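Where Does the Food Go?
Putting groceries away, for young readers

When food comes home from the store, it needs a place to go. Fruit and candy don't go in the same place. Fruit has soft skin that can bruise. Candy comes in a bag that keeps air out.

Baskets are good for fruit. A mesh basket has holes in the sides, and air moves through them. Fruit that sits in still, damp air gets moldy sooner.
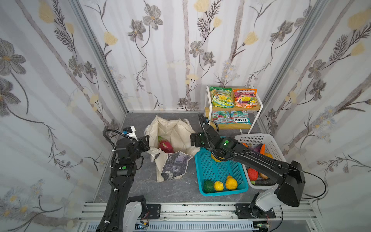
Put heavy fruit in first. Small fruit such as lemons can go on top. Don't push it down.

Bags of candy are light, so a shelf is fine for them. A bag may stand up or lie on its side.
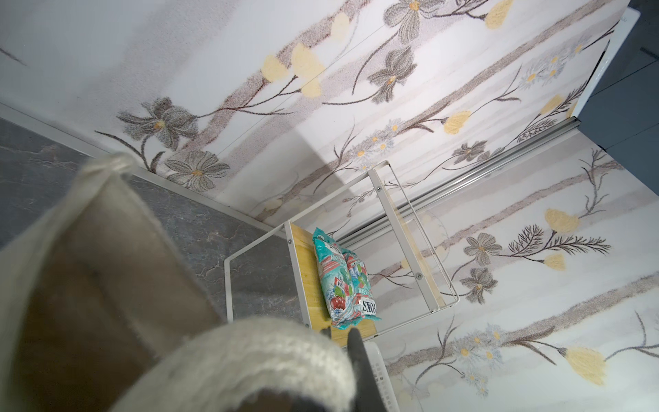 Reading time: 3 minutes

Check that the bag is closed. If it has been opened, fold the top over and clip it. Leave a little space between bags so you can pull one out without knocking down the rest.

A shelf with two levels holds more bags and takes up the same amount of floor. You can put two bags on top and two below. A tote bag can hold a big fruit, like a dragon fruit, until you find room for it. 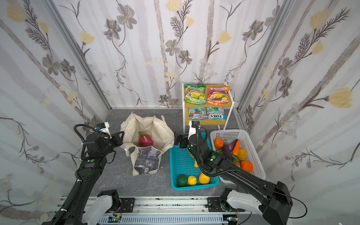
Words to Know

Mesh: a material with many small openings.
Produce: fresh fruits and vegetables.
Tote: an open bag with handles.

Clorudo Kids, 27 June 2020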